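Ticket 144 – Dish rack: bowls still have water in them Friday morning
Status: Open (reopened twice)
Location: Sarnolham, shared kitchen, second floor
Assigned to: Benedito Miranda

Original report: Bowls left in the two-tier rack overnight have a puddle in the bottom when people come in. The rack is the Vuvetti one we got in August.

Reply from supplier: "Place bowls at an angle in the lower tray." That was the whole answer. The lower tray has upright slots made for plates. I would like to know what angle they had in mind.

Thursday, 4:30 pm. Tried it anyway. Took five bowls, rinsed them all, and stood them in the plate slots as told. Two slid flat within a minute. I don't think this was ever tested with a bowl.

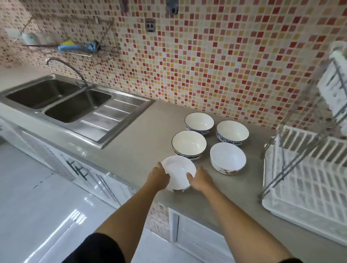

Bowls on the counter by the sink, rack at right.

Second try: same bowls, upside down on the upper tier. Left them for 38 minutes. Insides were dry, but water sat in the foot ring of every one. Better, I guess. Somebody will still tip it down their sleeve.

Evangelista says the tray is in backwards and should drain toward the sink. I turned it around. No change that I could see, and the slots look the same from both ends. Not convinced, but leaving it that way until Monday.

For now: bowls go upside down on top, plates below. Please don't close this ticket again because it "looks fine" – check the bowls first.

Waiting on: supplier, re: a different lower tray.

Recent tickets
#143 Grerkow kettle shuts off early
#138 Cupboard door won't stay closed
#131 Missing teaspoons
#130 Slow drain, second floor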